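From: Mei Blackwood
To: home-training list
Subject: Re: [home-training] Magnetic or air for a small flat?
Date: 4th December

Hello all, and thank you to those who wrote to me off the list as well. I am answering Nurkov's message first and then I add my own notes on the Vullcombe, because three of you asked for them.

Nurkov wrote:

> I am trying to decide between a magnetic rower and an air rower for
> a second-floor flat. The floor is timber, the neighbour below goes to
> bed early and I can only train after work. My budget would stretch to
> the better air model if I sold the old bench. I have read that
> magnetic machines feel "dead" at the front of the stroke and that
> people get bored of them within a season. On the other side, everybody
> who owns an air machine says it is the only real one, but they all
> seem to have a garage.
>
> Mei, I remember you changed from one to the other in October. Are you
> sorry? And is the monitor on the Vullcombe as bad as they say? I would
> also like to know how much room it takes when it is stood up, as the
> catalogue gives only the length on the floor.
>
> One more thing. Somebody said here that the resistance on the magnetic
> ones changes when the machine is warm. Is it true or is it a story?

I am not sorry, but I should say first what I had before, so you can judge if my case is like yours.

For four years I had a Dramani air rower. It was a good machine and I would recommend it to anybody with a garage or a house on a slab. The noise of the fan was never my real problem. You can hear it through a door, yes, and I could not follow the television without subtitles, but a fan noise does not travel very well through a floor. What travels is the seat rolling on the rail and the small knock at the end of each stroke when your weight comes back on the foot plates. My neighbour described it to me as somebody moving a chocolate drawer in and out for half an hour. I think she meant a chest of drawers, but the description stayed with me.

So when you say your neighbour goes to bed early, please do not think only of the fan. A magnetic rower has also a seat and also a rail. If the seat wheels are hard and the rail is thin, you will have the same complaint with a quieter machine.

I tried the Vullcombe in the showroom and later the Devell, which costs less. The Devell has a thinner rail and I could feel each wheel of the seat turn. It may be that the display unit had hard use. The Vullcombe was smoother and the rail did not sing. I paid $1,477 with delivery to the door of the building. The same shop now lists it for $1,725, and they told me on the phone that they do not expect to lower it before the new year, so if you find one at the old price somewhere I would not wait.

Now to the questions in order.

The "dead" feeling. There is some truth in it. On the air machine, if you pull harder, the fan answers you and it becomes heavier by itself. On the magnetic one you choose a level and it stays there, and if you pull faster you only go faster. In the first two weeks I disliked it. I was finishing my stroke too early and I had the feeling to pull on a rope that is fixed to nothing. Then I put the level up by two and slowed down, and my technique became better than before, at least my back says so. For intervals I still prefer air. For long, even sessions in the evening I prefer what I have now. If your training is mostly sprints, this could change my advice to you.

The monitor. It is not as bad as they say, but it is not good. The numbers are large and you can read them without glasses. It shows time, strokes, distance and a figure it calls energy, which I ignore. The distance cannot be compared with the distance on an air machine, so please do not be proud or sad in the first week. My usual half hour looked much longer on the Vullcombe and I know very well that I did not become an athlete by changing the furniture. The backlight switches off if you rest longer than it likes, and it takes a few strokes to wake up again. Also it forgets your last session if you stand the machine up before pressing the end button. I have lost several this way and now I write them in a notebook.

The space. Stood up on its end, it fits in my hallway between the shoe cupboard and the bathroom door. I did not measure the width properly and I do not want to give you a wrong number, but I can tell you the height is the thing to check. It is taller than you expect and my hallway has a lowered ceiling. Lifting it is not difficult but it is a little awkward the first time. Stand at the rail end, bend your knees and walk it up. Do not pull it up by the seat. The machine is rated for a user of up to 131 kilograms, so it is solidly built, and you notice this when you move it.

The warm machine. This I can answer only for mine. I do not feel a change in the resistance during a session. What does change is me. After twenty minutes everything is heavier. Perhaps the person who wrote it had a worn strap or a loose belt, which can give such a feeling too, and I would look there before blaming the magnets.

Now the floor, which in my opinion is more important than the choice of machine. I use two layers. On the timber there is a dense rubber mat, the kind sold for washing machines, and over it a longer exercise mat which is softer. If you put the soft one below, the machine rocks from side to side and it makes a creaking noise at the front leg. I had it like this for one week. With the rubber below and the soft one on top it stands quiet. Check also that the machine does not touch the wall, not even with the end of the rail. Mine was resting against the skirting board and the whole wall was working like the body of a guitar.

For maintenance there is not much to say. I wipe the rail with a dry cloth after each session, and once a week with a damp one. There is a grey dust from the wheels in the beginning and this is normal, it becomes less. The manual says to tighten the bolts of the front leg after the first month. Mine needed almost a quarter turn on the left side. The strap should be looked at every few months for fraying near the handle, where it is folded.

To those who asked about the foot straps: yes, they are too short. I wear a size 39 shoe and I have enough, but my brother with his large runners could close them only with his fingertips. You can order longer ones from Vullcombe as a spare part. They sent them to me free of charge after one e-mail, although it took them three weeks and they came without the buckle. I used the old buckle again.

About the assembly, the manual is written for two persons and I did it alone in one evening. It is possible. The only step where I missed a second person was fixing the rail to the body, as the rail has to be held level while the first bolt goes in. I supported the far end with a stack of cookbooks. Put the four bolts in loosely and tighten them all at the end, even if the drawing shows something different. I tightened the first one immediately and had to take it out again.

What I do not know is how it will be in two or three years. The Dramani was easy to repair, any handle or chain could be bought in a shop in town. With the Vullcombe you depend on the maker for the belt, and the warranty on moving parts is shorter than the one on the frame. Please read this part of the paper and not only the sticker on the box, where they print only the longer number.

Nurkov, my honest advice for your flat would be magnetic, with a thick rail, and spend the difference on the floor. Before you buy it, maybe go down to your neighbour and ask at what hour she really goes to sleep. I did it too late and it would have saved me a cold winter on the staircase. We are on good terms now – she even borrowed the machine for her knee.

If you would like to try mine before you decide, write to me directly and we can find an evening. Bring shoes with a flat sole, the thick running soles slide on the plates. I also still have the cover from the Dramani, it is clean and without holes, and whoever has an air rower in a garage can have it for the cost of the postage.

One question from my side to the list. Does anybody use a heart rate belt with the Vullcombe? Mine connects, but the number on the monitor stays some seconds behind the number on my watch, and in the intervals this makes the programme with the target zones quite useless. I have already changed the battery and moistened the contacts. If it is the same for everybody then I will stop trying.

Greetings to all,
Mei Blackwood

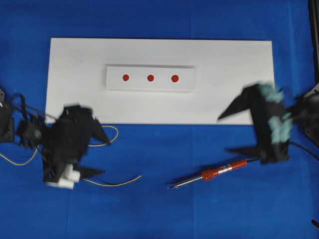 P.S. I forgot the handle. It is wider than the Dramani one and covered with a foam that gets slippery when the hands are sweating. I have put cotton tape for hockey sticks around it, one layer only, and changed it once so far. Two layers were too thick for me and my forearms became tired before my legs.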